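Visser Utar Bikepacking Saddle Bag

Bags and Luggage > Saddle Bags

The Utar is the larger of the two saddle bags Visser makes. It is meant for riders going out for one or two nights on mixed roads and tracks, and for audax riders who want spare clothes and food behind them without fitting a rack. It straps to the saddle rails and seatpost and needs no tools to fit.

We have stocked the Utar since the first version. The current one has a stiffer base, a longer closure at the tail and a wider strap around the seatpost. The old model used to sway when it was half full and you stood up on the pedals. The new one sways much less, although any bag of this type will move a little if it is packed badly. See the packing notes further down.

Price: £138
Availability: in stock, sent from our Widdale shop
Colours: black, olive

Main details

Roll-top closure with side buckles
Welded seams on the main compartment
Stiffened base, wipe-clean inside
Air release valve on the left side
Two loops for a rear light
Elastic cord on top for a jacket
Seatpost strap with rubber backing
Replacement straps and buckles sold separately

Will it fit my bike?

Most problems with saddle bags come from too little room above the rear tyre. Measure from the saddle rails straight down to the top of the tyre, with the saddle at your normal riding height. If you run mudguards, measure to the top of the mudguard. On a full suspension bike, let the air out of the shock and measure with the suspension fully compressed. If you are short of space, look at the Visser small saddle bag or the Tandport frame bag.

The seatpost strap needs a clear section of post below the saddle clamp. Small frames with a low saddle sometimes don't have enough, so check this as well as the tyre gap.

The Utar should not be used with a dropper post unless the post is left fully up for the whole ride. The strap will mark the stanchion and the bag can touch the tyre when the post drops. Visser do not cover damage caused in this way. Carbon seatposts are fine, but put a layer of clear frame tape under the strap. Dirt gets behind the rubber in wet weather and will wear through the lacquer in time.

Carbon saddle rails: check with the maker of your saddle. Some allow bags and some don't.

How to fit it

Undo both rail straps and the seatpost strap completely. Hold the nose of the bag against the seatpost, pass the rail straps up and over the rails from the inside, and clip them loosely. Do up the seatpost strap as tight as you can by hand. Then load the bag, close it, and pull the rail straps down evenly. Finish by tightening the seatpost strap again. It will nearly always take up a bit more once there is weight in the bag.

Ride for ten minutes, stop, and tighten everything once more. After that it should stay put for the day.

Packing notes

Heavy things go at the nose end, close to the seatpost. Tools, tubes and a stove should go here if you have to carry them in this bag at all. They are better in a frame bag. Soft and light things go towards the tail. Push each item in firmly before adding the next, so that there are no gaps. A half-empty nose is the usual cause of sway.

Open the valve before you roll the top down, squeeze the air out, then close the valve. Roll the top at least three times. Fewer than that and water can get in along the fold.

Nabil Bitar from our workshop has used his Utar on the Widdale overnighter in both directions and packs it in this order: sleeping bag at the nose, spare shorts and base layer, down jacket, and food last so that he can get to it. His tent poles go on the handlebar. He keeps his total load in the saddle bag under 800 g for day rides and doesn't worry about it much for longer trips. 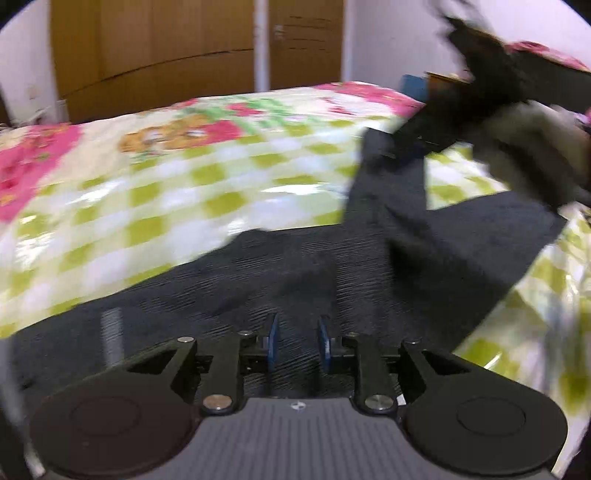 A summer sleeping bag will go in without its stuff sack, and packs down smaller that way. Winter bags are a squeeze and leave little room for anything else. If you camp in the colder months you will want a handlebar roll as well. The Tandport roll works with both drop and flat bars, and the straps on it are the same width as those on the Utar, so one spare will do for either.

Care

Rinse the outside with cold water after muddy rides and wipe the inside with a damp cloth. Leave it open to dry. Do not machine wash it or put it on a radiator, and keep chain degreaser away from the seams. Store it unrolled.

Small holes can be fixed with a self-adhesive patch. Clean the area first and leave the patch overnight before using the bag. If a buckle breaks you can change it at home with a flat screwdriver.

Guarantee

Two years from the date of purchase against faults in materials and making. Wear from rubbing on tyres, straps or frames is not included. Keep your receipt or order email. Bags sent back to us must be clean and dry.

Delivery and returns

Orders placed before noon normally leave the same day. You can return an unused bag with its tags on for a refund or exchange. Trying it on the bike indoors is fine. If you have ridden with it we can't take it back unless there is a fault.

You can also collect from the shop. Bring the bike if you would like us to check the fit, as we keep one of each size on the counter.

Also available

Visser small saddle bag
Tandport frame bag
Tandport handlebar roll
Visser strap and buckle kit
Clear frame tape, sold by the roll

Page updated 2 June 2018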